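We use cookies to remember your preferences and to count visits to this site. Accept all | Manage settings

Diary of the Performance Director
Cinley Athletics Federation
Monday, August

The selection panel met at nine to consider the two appeals received after the relay squad was published. Nelli Salminen took the chair, as the rules do not allow me to preside over an appeal against my own decision. I gave my evidence first and then left the room.

The first appeal was brought by Lempi Aaltonen, who ran the 300 metres hurdles in the spring and was moved to the flat programme at her own request. Her case rests on the wording of the policy, which speaks of "recent form" without giving a period. I accept that the wording is poor. I drafted it with Saimi Peltonen last winter, and we both took it to mean the current outdoor season. The panel will have to decide whether an athlete could fairly have read it otherwise.
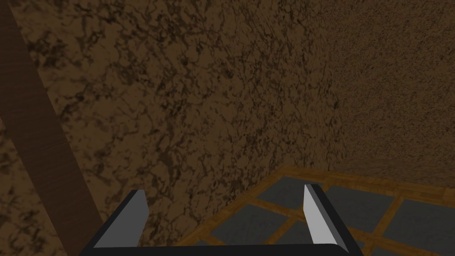 The second appeal concerns Sugeng Sopacua and is more difficult. He missed the trial at Seppälä on medical advice, and the letter from his doctor reached the office two days after the closing time. The federation has refused late papers before. It has also, on one occasion, accepted them, and his club at Storell has naturally drawn attention to this. I told the panel what I knew of the earlier case and offered no view on it.

Written decisions are expected by the end of the week. Until then the squad stands as published, and coaches have been asked to make no comment to the press.

In the afternoon I spoke with Seija Valtonen about the Celtier agreement. The company wishes to keep its support for the junior 500 metres series but would like the final moved to an evening. I have no objection in principle - the younger age groups would need to be home at a reasonable hour, and the timetable would have to be drawn up again. She will put the request to the clubs in writing.

Travel forms for the training camp are still outstanding from several athletes. A reminder was sent at four o'clock. I also asked the office to put a receipt stamp on all medical letters from now on, showing the hour as well as the day.

Left at half past six. Salminen's panel was still sitting.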